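Ristavton Camera Club
Equipment Sub-group: minutes of meeting, 01/06/2024

Present: Anjana Wickramasinghe (chair), Mireille Guillot, Chaminda Barua, Dilani Marikar (minutes)
Apologies: Evie Furnival

1. Minutes of the previous meeting
Agreed, with one correction. Item 4 should read "second-curtain sync", not "second shutter".

2. Continuous lighting
CB reported on the two Duvach LED panels bought for the portrait evenings. Colour temperature at the daylight setting was checked against the club's grey card at full and half power. Panel A is consistent. Panel B shifts towards green below half power. CB has written to the supplier quoting order 2743 and will ask for a replacement, not a repair. Until then panel B is to be used at full power only and dimmed with diffusion cloth.

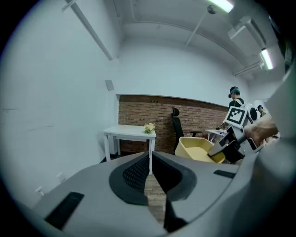
Main room, outlets on the white wall.

MG asked whether both panels and the backdrop motor can run from one extension lead. CB said the combined load is 410 W and well within the rating. Leads to be fully unwound from the reel before use.

3. Tripods and heads
The pan lock on the Plemada head is slipping with the 70-200 mm lens fitted. DM has tightened the friction screw twice without lasting effect. Agreed to withdraw the head from loan. AW to obtain a price for a new clamp. If it comes to more than £23 the head will be sold for spares.

Quick-release plates: two types are in circulation and members are returning the wrong one. DM to mark the underside of each plate with paint.

4. Close-up evening
MG set out the plan for June. Working distance is to be kept above 112 mm so that the diffuser fits between lens and subject.
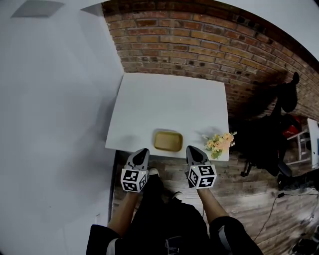 Members should bring their own macro lens or extension tubes. The club set of tubes has no electrical contacts, so aperture must be set on the lens itself. MG will prepare a one-page sheet on focus stacking, covering step size and the need to fix exposure and white balance before the first exposure.

CB suggested electronic shutter for the stacks. MG noted that this causes banding under panel B and asked for mechanical or electronic first curtain. Agreed.

5. Loan register
EF had sent a note that three entries have no return date. DM to contact the borrowers.

6. Any other business
AW has a spare light meter, incident and reflected, which she offered to the loan cupboard. Accepted with thanks. Battery type to be written on the case.

Actions
CB: replacement of panel B
AW: price for clamp
DM: mark plates, chase loans
MG: focus stacking sheet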